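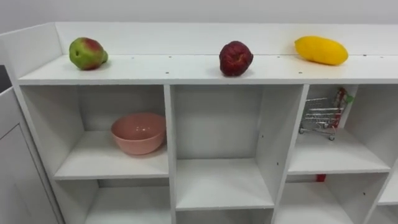 Chapter 6
Storing Food in the Home

Learning Goals

After studying this chapter, you should be able to:
explain why fresh foods change after harvest;
choose a suitable storage place for common fruits and vegetables;
plan the use of shelves, bins, and cold storage in a small dwelling;
keep a simple record of food bought, used, and thrown away.

Key Terms
ripening, respiration, ethylene, shelf life, rotation, ventilation

Introduction

Fruits and vegetables remain living tissue after they are picked. They continue to take in oxygen and to give off carbon dioxide, water vapor, and heat. This process is called respiration. The faster a food respires, the sooner it softens, wilts, or loses flavor. Storage cannot improve poor produce, but it can slow the changes that lead to waste.

Chapter 5 dealt with buying food for a household of limited means. The present chapter follows the same food into the home. It considers open shelves first, then cupboards, and finally the refrigerator and freezer. Canning and drying are treated separately in Chapter 7.

6.1 Conditions That Affect Shelf Life

Temperature has the greatest influence on the keeping quality of most fresh produce. Apples keep well in cold storage and soften much sooner in a warm room. Bananas, by contrast, darken when chilled and should be left out until ripe. Potatoes and onions need a cool, dark, dry place, and they should be kept apart from each other.

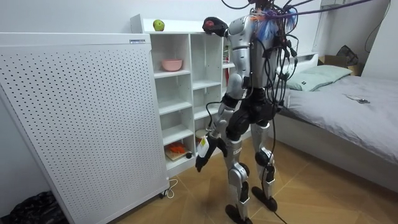

Many fruits also release ethylene, a gas that speeds ripening. A ripe apple placed in a paper bag with firm pears will hasten their softening. The same effect is unwelcome in a crowded bin, where leafy greens may turn yellow within days. Produce that gives off ethylene should therefore be stored away from produce that is sensitive to it.

Air movement matters as well. Moisture trapped against the skin encourages mold, particularly on berries and citrus.

6.2 Open Shelving

In homes without a pantry, open shelving often serves as the main store for dry goods and hardy produce. Shelves should stand away from heaters and direct sunlight. Surfaces should be wiped clean, and older items should be moved to the front so that they are used first. This practice is known as rotation.

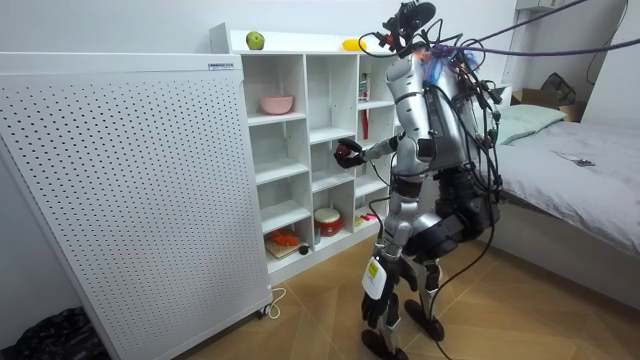
Figure 6.1 An open shelving unit against a wall.

Case Study: The Kendcombe Household Survey

In March, students in the town of Kendcombe asked 300 households where they kept fresh fruit and how often they discarded it. The results are examined in Section 6.4. Before reading further, prepare a list of the fresh foods in your own home and note where each one is kept.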